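Fener Chair Re-cover – Group Project Report
Samer Issa, with Paloma Greenberg and Tarek Kassab

What we set out to do

Take one tired dining-type armchair (the Fener, bought second hand) and re-cover the seat and arms so it could go back in the common room. Second part was to compare two cover fabrics, Inedix and Wirar, and say which we would pick for seating that gets used all day. Our tutor Ingrid Crenshaw asked for a test rig and a costing as well. Costing is at the end, short.

Stripping down

Longer than planned. Old cover was stapled twice over, someone had clearly had a go at it before us. Webbing had gone at the back – 4 strips replaced, the rest left alone. Foam was flat in the middle and crumbly at the front edge so that went in the bin. Kept the old cover pieces for patterns, which Paloma pressed and traced.
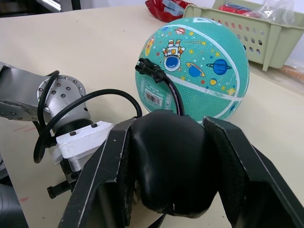 Choosing the fabric came down to feel more than we expected. Inedix is a flat weave, smooth, a bit slippy when you sit back. Wirar has a raised texture and holds you in place better. When we wrote the grip section we wanted everyday words for it, so Wirar is down as 'pebbled', same sort of surface as the rubber on that teal basketball, and Inedix as 'smooth'. Tarek wanted proper terms from the textiles handbook but the people filling in our comfort sheet understood pebbled straight away. Colour was not scored, both came in the same dull green.

Rub test

We couldn't get the rub counts used by the trade so this is only our own version. Sample pinned over foam offcut, weighted block with canvas on the bottom, pushed back and forth by the motor from an old printer. Target was 3,000 rubs for each fabric. Wirar was stopped at 3,092 becuase we missed the counter. Inedix stopped dead on 3,000. So not quite equal, but the difference is small and it goes against Wirar if anything.

Results: Inedix had gone shiny in a stripe and two threads had lifted. Wirar had light bobbling, came off with a fingernail. No holes in either.
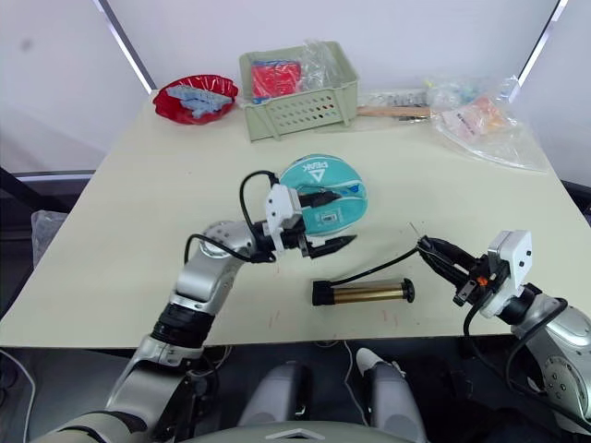 After the rub test we did seams. Plain seam and a top stitched seam in each fabric, hung with weights overnight. The plain seam in Inedix opened up along the needle holes. Top stitched ones all held. For the chair we used top stitching on the seat and plain on the arms, where there is less pull.

Comfort

Scored out of 5 by people sitting for a whole lunch break. Shoshana Esposito from the year above collected the sheets for us so we weren't stood over people. Wirar did better for the seat, Inedix better for the arms (bare elbows, itchy). We should of asked about the foam separately – several comments were plainly about the foam and not the fabric.

Costing

Foam and webbing came from Salehi, end of roll, so our price would not be the same for the next group. Fabric was the biggest cost by a long way. Labour not included. If it was, a new chair would be cheaper and we say so in the presentation.

What we'd change

Order foam first. It arrived in April and everything else waited for it. Practise corners on scrap, front left corner of the seat still has a pleat in it. Test both fabrics on the same counter with someone actually watching. Wirar for the seat, Inedix on the arms, that's our pick.

Pattern pieces are in the folder marked Fener, arm ones need 5 mm more at the back.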